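Hilo rápido que me lo habéis pedido por privado y no doy abasto contestando uno por uno. Cómo hemos montado lo de separar residuos en el taller. Voy con prisa, perdón por las erratas

1/ Contexto: el taller está en Grammont, planta baja, comparte patio con el Moulin. Hacemos tinta y tinte para tela, tiradas pequeñas. Mucho bote. Muchísimo bote

2/ Hasta hace nada todo iba a un solo saco negro. Botellas con restos, trapos, tapones, papel de pruebas, el bocadillo de Tomo. Todo junto. Un asco

3/ Tomo es el aprendiz, que luego me preguntáis. Buen chaval. No enjuaga una botella ni aunque le paguen (le pagan)

4/ En diciembre nos llegó la factura de retirada: 183 euros. Por sacos que en su mayoría eran papel y botellas de plástico que se podían haber ido al contenedor normal. Ahí dije basta

5/ Primer intento: cajas de cartón con rotulador. Duraron lo que dura el cartón con un resto de tinte dentro. Fondo blando, charco, suelo manchado. La mancha sigue ahí, ya le tenemos cariño

6/ Segundo intento: un mueble de esos con cajones. Carísimo y nadie abría los cajones. Si hay que abrir algo la gente deja la botella encima y se va. Yo el primero

7/ Tercer intento, el bueno: cubos de plástico. Abiertos, sin tapa, de colores distintos, encima de la mesa blanca y pegados a la pared. Ya está. Ese es el gran sistema

8/ Azul clarito: envase vacío y enjuagado. Rosa: trapos y papel con tinta. Verde: lo que no sabes qué es. El verde se revisa al final del dia y no se discute
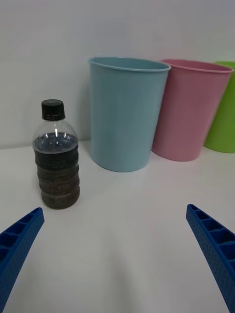
9/ Lo de las botellas con líquido dentro es lo que más dudas genera asi que lo pongo aparte. Botella con resto NO va a ningun cubo. Se queda de pie en la mesa, con el tapón puesto, delante de los cubos. Y alguien decide

10/ Decidir = ¿se puede aprovechar? Si sí, etiqueta y a la estantería. Si no, el líquido al bidón del gestor, se enjuaga la botella y entonces sí, al azul

11/ Por el fregadero nada. NADA. Ni un chorrito. Ni "es que era casi agua"

12/ Ah y el agua del primer enjuague también al bidón. Esto me lo corrigió Yasuo Sekiguchi, que tiñe desde antes de que yo supiera atarme los zapatos. Yo la estaba tirando. Mea culpa

13/ Por qué encima de la mesa y no en el suelo: porque en el suelo les dábamos patadas. Y porque agacharse cansa y acabas lanzando desde lejos. Spoiler: se falla

14/ Por qué colores suaves y no los oficiales del reciclaje: porque eran los que había. No hay mas misterio. Évan Carré me escribió un párrafo entero sobre que el azul "debería" ser papel. Évan, te quiero, ven tú a enjuagar

15/ Etiquetas: al principio puse en los tres y se despegaban. Ahora hay una hoja plastificada colgada al lado de la puerta. La gente la lee dos veces y luego ya va por color

16/ Tapones: discusion abierta. Yo los quito y van a un tarro. Tomo los deja puestos. El contenedor municipal de aquí los acepta puestos, así que técnicamente tiene razón él y me fastidia bastante

17/ Sobre los envases de bebida. Sé que lo vais a decir. Sí, hemos guardado tinte en botellas de refresco. Está mal. No lo hagáis. Un líquido oscuro en una botella de refresco parece un refresco y punto

18/ Desde ahora las mezclas van en frasco de boca ancha y con etiqueta puesta ANTES de llenar, no después. Después no la pone nadie. Pedimos 200 frascos a Herkska, llegaron bien, alguna tapa floja

19/ Y las botellas viejas que quedan por el taller las vamos vaciando poco a poco, por el circuito de arriba. Mesa, decidir, bidón, enjuague, azul

20/ Limpieza de los cubos: agua y jabón, esponja por la parte blanda. Con estropajo se rayan y luego el tinte se mete en la raya y no sale ni rezando. El rosa por dentro es el que más sufre

21/ No los apiléis recién lavados!! Hacen vacío, se pegan y acabas con el cubo entre las rodillas tirando como un burro. Me ha pasado, hay testigos

22/ La mesa: se pasa un paño al cerrar. Al ser blanca se ve todo, que al principio me daba rabia y ahora lo agradezco. Cerco oscuro = alguien apoyó una botella goteando. No hay forma de disimular

23/ Bolsa dentro del cubo si o no: en el rosa sí. En los otros no, se volcaban bolsas medio vacías y era gastar por gastar

24/ Me preguntan cuánto costó. Los cubos poco, 54 euros con el escurridor, los guantes y la hoja plastificada. El mueble de cajones mejor no lo digo. Bueno va, 400. Lo vendo, por cierto. Recogida en Grammont, lo bajáis vosotros

25/ ¿Funciona? A ratos. El verde se llena demasiado, que quiere decir que la gente no se moja y lo echa todo ahí. Estoy pensando en poner uno más pequeño para que moleste

26/ Lo que sí ha cambiado es el olor. Antes entrabas por la mañana y te venía el saco negro encima. Ahora huele a taller

27/ Edito porque preguntan: los guantes, de nitrilo. Los de látex se nos rompían al segundo tapón

28/ Y otra: no, no sirve un solo cubo con separadores. Lo probó la gente del Moulin y acabó todo revuelto en dos dias

29/ Si alguien tiene un truco para que los tapones con restos secos se abran sin alicates que lo ponga debajo. Agua caliente ya probado, regular

30/ Me voy que tengo una tela en remojo y se me pasa. Mañana contesto lo del mueble, que ya van tres preguntando si entra en un coche pequeño. No entra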